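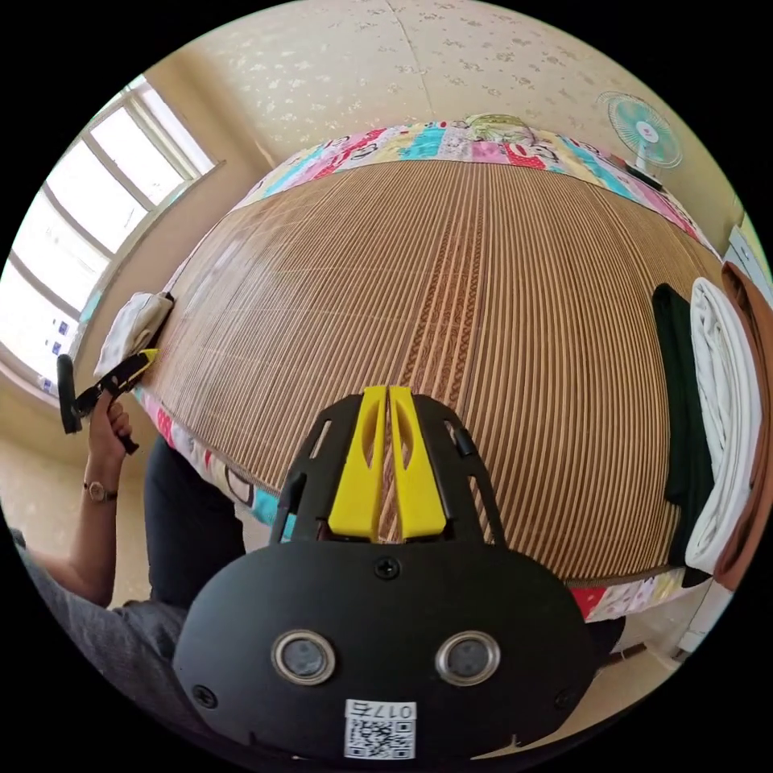 Local History Forum: Settlers and Estates
Topic: Acreage of the Chien tract at probate

fekano_archive
Members are asked to help settle a point regarding the Chien estate. The printed index gives the tract as 26 acres. The probate inventory gives 13. Our transcription project must enter one figure, and I would prefer that it be the correct one.

Ching-wen Yip
The inventory should be followed. It was sworn before the court, and the index was compiled much later from newspaper notices. Please see case file 2480, folio 3.

drotico_lane
I must respectfully disagree. The inventory lists only the land held in his sole name. The remainder stood jointly with his brother-in-law, Vamis, and passed outside probate. Both figures may be sound.

Ching-wen Yip
No joint deed has been produced. The Vamis claim was raised by the niece during the contest, and the judge gave it little weight.

drotico_lane
The judge declined to rule on it. The order says the question was "reserved." I would not read that as a rejection.

fekano_archive
Thank you both. The entry will show 13 acres with a note on the disputed portion. Could either member supply the page reference for the order?

drotico_lane
It is bound at the back of the same file, after the receipts. The pages are unnumbered. I will request a copy in September and post the wording in this thread.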